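**Ticket: GX-725 – Gripper spec for glassware handling, purchase on hold**
Queue: Equipment planning
Requester: Owino fitness sites
Status: Open, waiting on vendor
Opened: Oct 6, 2021

**Issue**

The draft order for the Grekix arm lists the standard two-finger gripper with hard pads. Flotimar's quote is based on that part. The task sheet from the site says "collect glasses, return to shelf" and gives no glass type, no pickup height and no surface. We can't confirm the gripper or the mount from that.

**Log**

Entry 1. Asked the site for glass dimensions. Reply gave one diameter only. The glasses are not all one shape, so one diameter does not cover the job.

Entry 2. Asked Flotimar if the hard pads are rated for clear glass. Answer: rated for rigid parts, no figure for thin rims. They offered the soft pad set as a separate line.

Entry 3. Compared the task sheet with the work as done by hand. Pickup points include a wood-grain table, a marble-patterned side table and the ledge under the wall shelves.

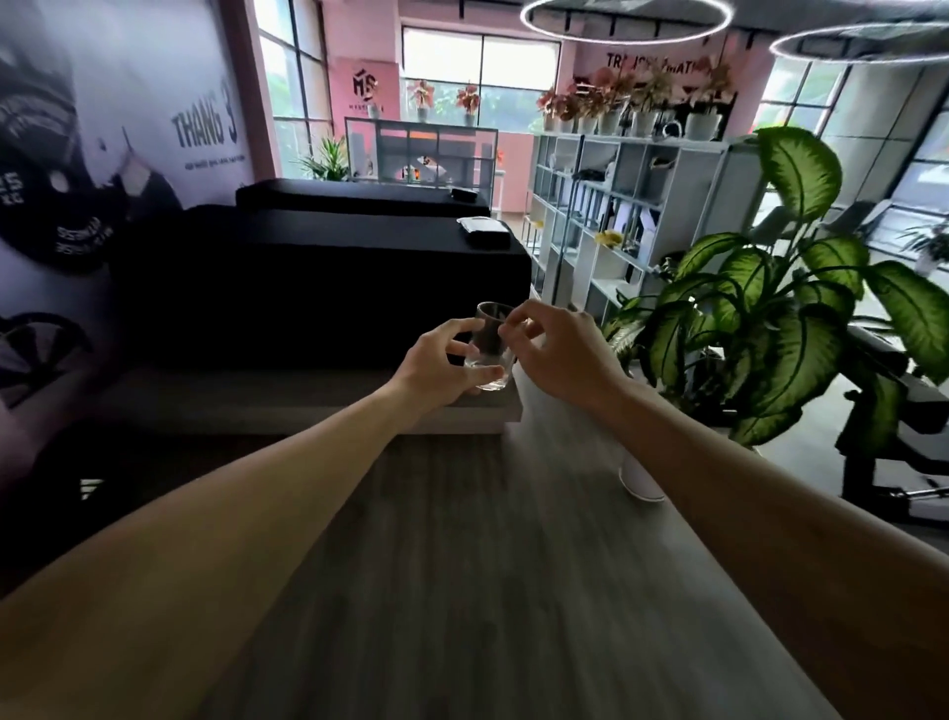
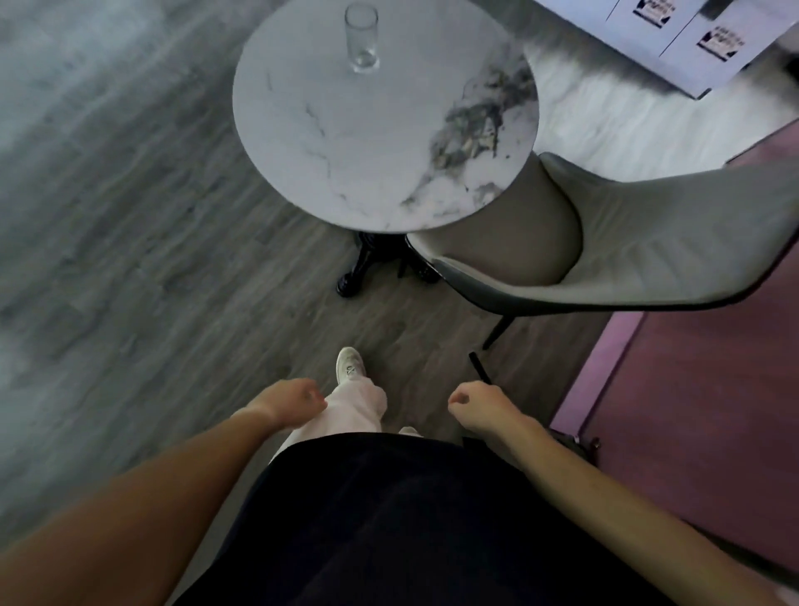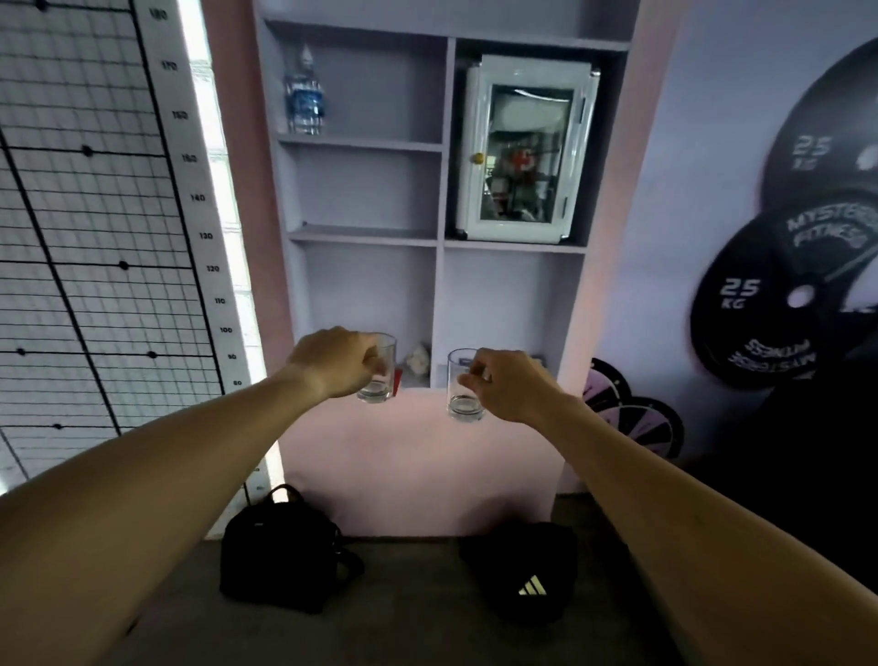

**Jennylyn Navarro**
Equipment Planning, Serkatlow

Findings from the comparison:

- At the wood-grain table the glass is small and is held with two hands, one at the base and one at the upper rim. A single arm has to do this with one contact area. Add a grip test at mid-height to the acceptance list.
- The glass on the round side table is tall and narrow with a thick base, and it stands near the far rim. Reach has to be measured from the near side, with the chair in place. The draft layout has no chair in it.
- At the shelves two glasses are held by the rim at once, each with a little water in it. The task sheet assumes empty glasses. Tilt limit needs to go in the spec – the draft has none.
- Clear glass is a known problem for the depth sensor in the base package. Flotimar to state in writing if the upgraded sensor is required or optional.

**Budget effect**

The approved amount covers the arm, the standard gripper and the fixed mount. It does not cover the soft pads or the sensor. A fixed mount will not serve all 3 surfaces, so the mobile base has to be priced as well. Hamisi Sang has asked that the base be quoted as a lease first, with the purchase price on a second line.

Lead time on the soft pads is 40 days from order. If they go on a separate order after the arm, the arm sits unused for that time. Recommend one combined order.

**Actions**

1. Rehema Langat – get height, outer diameter and empty weight for every glass type on site. Measure the rim thickness too.
2. Kerttu Mäkelä – revise the layout drawing with the chair and the shelf ledge. Mark the floor change beside the side table.
3. Flotimar – revised quote with soft pads, sensor and mobile base as separate lines.
4. Adhiambo Kaijage – hold the purchase request. Do not release the deposit on the current quote.

**Update**

Flotimar confirmed receipt and asked for sample glasses. Rehema is sending one of each type with the measurements. The demo unit is booked for April, and the grip test will be run on it with the soft pads fitted. Ticket stays open until the revised quote is attached.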